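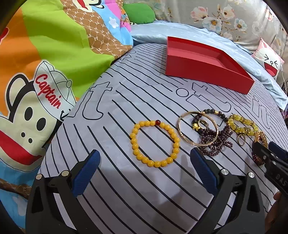 Tips for recording jewelry tidying at home with hand grippers

I've been picking up bracelets with two hand-held grippers for weeks now and I still look forward to it, which tells you something about me! If you're collecting examples at home for a learning system and jewelry is next on your task list, these are the things I wish I'd had taped to the wall when I started. Most came out of my own bad takes, a few from Lech Sobczak, who checks recordings for our group at Gilside and is very patient.

Work on the bed. A hard tabletop sounds like the sensible choice, but beads roll and skate on it, and the fingertips bang down every time you misjudge the height. A sheet over a mattress gives a little, so you can press the tips in slightly and scoop. Pull the sheet snug first. Wrinkles catch the fingertips and you end up recording yourself pinching cotton.

Leave the rest of the room alone. Patterned sheets, cartoon comforters, the pillows you really sleep on, all fine. The system has to cope with real bedrooms, and it won't learn that from a plain white cloth.

Spread things unevenly. Lay one bracelet out flat by itself as an easy first grab, then let a few others overlap. A bangle on top of a beaded bracelet is a lovely little problem (bangle first, always), and a long strand of small beads in a tangle is harder still. Change the layout between takes. I used to put everything back exactly where it was, and Lech sent the whole batch back to me.

Grabbing beads: come straight down with one finger inside the ring and one outside, close until you feel the beads settle into the rubber, wait a beat, then lift. Squeeze too hard and round beads pop out sideways. For stretchy bracelets, lift slowly or they twang. Thin bangles want to be tipped up on edge, so hold the far side with your other gripper and pinch the near side.

Use both hands! One gripper can hold back the pile while the other pulls a strand free. New people tend to park the second gripper and forget it, and then the example only shows half of what a pair can do.

Pick a shallow open box to put things in and set it at an angle sometimes. Lower each piece all the way down before you open the fingers. Dropping from a height is quicker but it's a rotten habit to teach.

Keep the fumbles. If you miss a clasp and get it on the second try, finish the take and mark it as a retry in Verby. Only start over if something falls off the bed.

Care of the pads: wipe them with a damp cloth after each session and let them dry. Lint builds up in the ribs and the grip goes soft before you notice.

My jewelry count stood at 490 takes on 6th April, and I'm aiming for 1000 before the end of May. Small rings are next, and I'd love to hear how other people are getting hold of them.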